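Clistitora Evening Bus Pilot: second progress report
27 July 2019
To: Friederike Albers
From: Soo-ah Seo

You asked for a plain account of where the pilot stands, so I have left out the survey quotes that filled most of the first report. They were friendly, and I don't think they told you much. People who are riding a free bus when they are handed a form tend to say they like the bus.

Ridership

The evening loop between Jondum and Vamia has now run for 14 weeks. On the best evening we carried 84 riders. That number has already turned up in two emails and a poster, and I would ask that it not go any further without its context. It was the night of the school concert in Vamia, the parking lot there was closed, and the choir alone filled a good part of the first two runs. An ordinary evening looks nothing like it. The last run out of Jondum often leaves with the driver and one or two people on board, and sometimes with the driver only.

Eun-ji Shim believes the numbers will pick up once people get used to the timetable. She may be right. I have heard the same thing about every slow service I have worked on, and the ones that picked up mostly did so early. I would rather see the October count before we say anything about a trend.

Whether we are moving anyone out of a car

The proposal said the loop would replace car trips. We have no good evidence that it does. The regular riders Bo-ram Cha spoke with were mainly people who used to get a lift from a relative or walk, plus a group of night-shift workers from the laundry who used to share a taxi. Getting those workers home cheaply is worth something, and I think it may be the best thing the pilot does, but it is a different claim from the one in the grant letter. I suggest we either change the goal or stop reporting against it.

Stops

Of the 8 stops in the original plan, six are in use. The two behind the Pyo market were dropped in the second month after the delivery trucks kept blocking the turn. The market office has promised to move its unloading hours. It made the same promise in the spring. I have not put those stops back on the printed map and don't plan to until a bus has gone through there for a full month without backing up.

The shelter at the Vamia end has a light at last. The one at the clinic still has none, and Mal-soon Ji has had three complaints from the same rider, all of them fair. The contractor's latest date has passed.

Reliability

The operator reports that nearly all runs were on time. Their logs count a run as on time if it leaves the first stop on schedule, which says very little to someone waiting at the fifth. Bo-ram has started noting arrivals at the clinic on her own way home. Her notes are patchy and cover only the early runs, but they show enough late buses that I don't accept the operator's figure as it stands. We have asked for the GPS records. So far we have a spreadsheet with half its columns blank.

Money

Spending is under budget, and I'd be careful about calling that good news. The driver training was put off, the second round of printing was never ordered, and the shelter work hasn't been billed. Once those go through, we should land close to the line. Fuel has cost more than planned because the detour around the bridge works is still in place.

What I am asking for

Please keep the funding as it is through October and hold off on the Sunday service. Adding a day before we know who uses the other six would only give us a larger set of numbers we can't explain. Eun-ji disagrees and will send you her reasons separately.

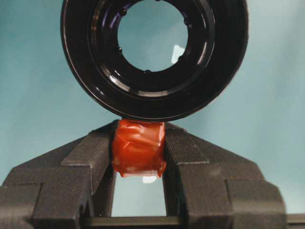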